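Gevham Community Food Project
Interim report to the Skallomar Fund
October 11, 2018

Summary

The period under review covers the first 6 months of the grant. The village shop at Gevham has traded throughout, the delivery round to Tadura has been started, and the lunch club has moved into its new kitchen. Spending is within budget under all headings except transport, where an overspend is expected by the end of the year.

The shop

Opening hours were extended in the second month to include early evenings, following requests from residents who work outside the village. Takings in the later hours have been modest but steady. The range has been widened to include more fresh produce, although supply from local growers was affected by the dry summer and several lines had to be bought in at higher cost. Snacks and drinks continue to sell well and help to support the less profitable parts of the range.
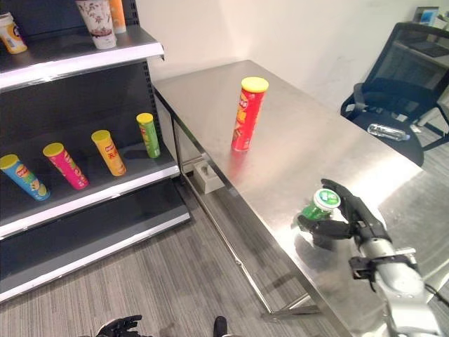
The new till system was installed in the spring and staff have been trained in its use. Stock records are now kept weekly, and waste has fallen as a result. One difficulty remains with the card reader, which loses its connection in poor weather; the supplier has been asked to replace it under the terms of the contract.

Delivery round

The round to Tadura began later than planned owing to a delay in insuring the van. It now serves 600 households on request, many of them without regular access to a car. Fuel and repairs have cost more than was allowed for in the original application – chiefly the replacement of the clutch – and we ask the Fund to agree a transfer of £2,000 from the publicity heading to cover this.

Lunch club

The club, known locally as the Kettle, meets on 3 days each week. Attendance dropped during the school holidays and has since recovered. The kitchen has passed its hygiene inspection, with one recommendation concerning the storage of cleaning materials that has been acted upon.

Next period

Work on the cold store is due to start in January, subject to the landlord's written consent. A revised budget is attached at Annex B.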